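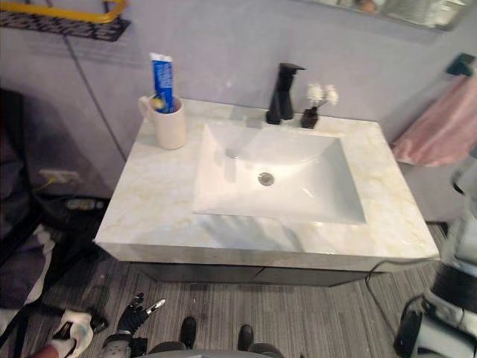

洗手台，米白大理石纹的台面，黑龙头，牙杯在左边

2012-12-11 晴，屋里比外面还冷

先记洗手台，别的往后放。今天大半天都耗在这一块了，手冻得够呛，不过总算有点样子，我自己还挺满意的！

早上到的时候Hülya Güler已经在了，蹲在柜子底下拿手电照排水管。她说昨天下班前听见滴水，一晚上没睡踏实（我说你也太操心了，她瞪我）。我钻进去摸了一圈，存水弯那个螺母没拧到底，用手就能再转小半圈。拧紧，底下铺了张厨房纸，放满一盆水再一下子放掉，连着来了三回，纸是干的。厨房纸先不收，留到明天早上再看一眼。Hülya你要是先到，麻烦看完在这一页后面写个字。

台面

米白底子带浅金和灰的纹路，好看是真好看，就是牙膏点子掉上去看不太出来，擦的时候得歪着头对着光找。Muchen Yuan上周嫌它太花，今天站那儿看了半天，又说配灰墙还行。反正已经装上了，她不行也得行。

前沿那条边方方正正的，挺厚，抹布顺着走一遍就干净，麻烦的是朝下那个棱，总挂一点灰。我用的是Ponolel的中性清洁剂，按瓶子上写的兑水，20毫升兑一小桶。上次Haoran Deng图省事直接往上喷，结果留了一片雾蒙蒙的印子，我拿湿布来回擦了十来遍才下去。所以再说一次，兑水！喷在布上，别喷在台面上！瓶子我放到水房架子第二层了，旁边那瓶没标签的谁也别用，我到现在也没问出来里面是什么。

台面右边那头挑出来一截，挨着粉毛巾，走路容易拿胯骨撞上去，我今天撞了两回。角是方的，还挺疼。先不贴防撞条，贴了丑，大家走慢点吧。

密封胶重打了一段，盆和台面接缝的后半圈，大概一拃长。原来那段起皮了，我用塑料铲刮掉，酒精擦过，贴美纹纸，胶打完用手指蘸肥皂水抹平。手艺嘛，凑合，近看有一处鼓包。胶是Nanmont的透明中性胶，以前开的那支嘴已经堵死了，新开了一支。晾12个小时再碰水，我中午打的，所以今天后来都没用这个盆，洗手全去走廊那头洗的。先试的水后打的胶，顺序没弄反，特此记录（五月份弄反过，白打一圈）。

盆和龙头

白盆好伺候，海绵加一点点洗洁精就行。下水口那圈镀铬的容易积一圈黄，旧牙刷转着刷最快。注意是工具盒里那把旧牙刷，别拿牙杯里那把！那把是配着摆的，黄白毛的，上个月不知道被谁拿去刷过瓷砖缝，回来毛都炸了，现在这把是我重新买的。

黑龙头我是又爱又恨。哑光的，站在那儿特别精神，可是水点子一干就是白印，比亮面的还显。试了三种擦法，白醋兑水有用，但是Weidong Jiang说酸的东西别老往黑漆面上招呼，我想想也对，最后就是湿布一遍干布一遍，勤快点比什么都强。另外扳手稍微有点旷，左右能晃一点点。底下应该有个小顶丝，我找了半天内六角，最小那把又不见了……谁拿了请还回蓝色工具盒，不追究。

水温试过，热水要放一会儿才来，Weidong掐了表，57秒。这个时间也太长了，冬天谁受得了。他怀疑是回水那段管子没包保温，等Wenjie Long过来一起掀吊顶看。

台面上的小东西

牙杯：白瓷的，带把，放左边，把手朝左。蓝管牙膏白盖子那头朝上插着，牙刷挨着它。之前牙刷牙膏各放各的，一天下来满台面跑，现在都归到一个杯子里，擦台面的时候拎走一只杯子就完事，省心多了。杯底我垫了一小片硅胶，不然放下去那声“当”听得我牙酸。

花：龙头右手边那个深色小方瓶，插一小把白的假花，毛茸茸的。Muchen挑的，我一开始觉得浴室里放假花有点俗，放了两天居然看顺眼了。缺点是吸灰，毛头里一藏灰就发暗，得用吹风机冷风吹，再不行就拿袋子套住加点粗盐晃一晃（我妈的法子，管用）。瓶子太轻，胳膊肘一带就倒，我往里面灌了点小石子压着。

粉毛巾：洗过了，40度，没加柔顺剂。晾干以后有点硬，抖几下就好。备用的那条颜色不太一样，比这条深，两条别混着挂，远看像没洗干净。

墙

墙是浅灰的，台面后面那一溜溅了水会留印子，干布按一按就行，别搓，搓了发亮。我在左边搓过一小块，现在侧着看还能看出来，唉。

黑的那个带孔的墙架挂得高，我踮脚才够得着，上面那道黄杆子倒是很好认，跟人说“黄杆子底下”谁都明白。孔里积灰，用刷子扫完还得吸一遍，不然灰全落到台面上，等于白擦。顺序就定成先架子后台面，今天我是反着来的，所以台面擦了两遍，活该。

从架子那边斜着下来的细灰线槽，我一直看着别扭，想改成横平竖直。跟Weidong商量了一下，改的话得多两个弯头，胶也得重新起，墙漆肯定跟着掉一层皮。先不动，等春天刷墙的时候一起弄。

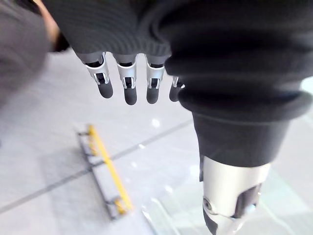 还没弄完的

一、龙头顶丝。等小内六角现身，或者我周末去Qiu五金店再买一把，买的话一次买两把。

二、热水慢。Wenjie来之前谁也别自己掀吊顶，上次掀下来那块板的角到现在还缺着。

三、密封胶那个鼓包。明天看干透了没有，用刀片轻轻片一下，要是片坏了就整段重打，反正胶还剩大半支。

四、柜子。深灰的门板，手印特别明显，今天只擦了正面，底边没擦。柜子底下的地拖过了，拖把杆短一点正好伸进去，长的那把会磕到排水管，所以请用短的。

五、镜子。Flellon那边回话说要下周才能送，尺寸我又报了一遍，生怕他们搞错。送来之前别在墙上打孔！Haoran说他可以先把线画上，我同意了，只许用铅笔。

给明天早上的人

看厨房纸。看胶。水龙头先开小水，没问题再开大。牙杯和花瓶我走之前都放回原位了，要挪的话挪完请放回去，我画了很淡的铅笔记号，在台面靠后的地方，擦的时候小心别一把给擦没了。

哦对，手套又没了，小号的那盒，已经空了好几天，盒子居然还好好地摆在架子上。我把空盒扔了，谁去采购顺便带一盒，中号的我戴着像戴面口袋。

Haoran补一句：内六角在我外套口袋里，明天带来，对不起。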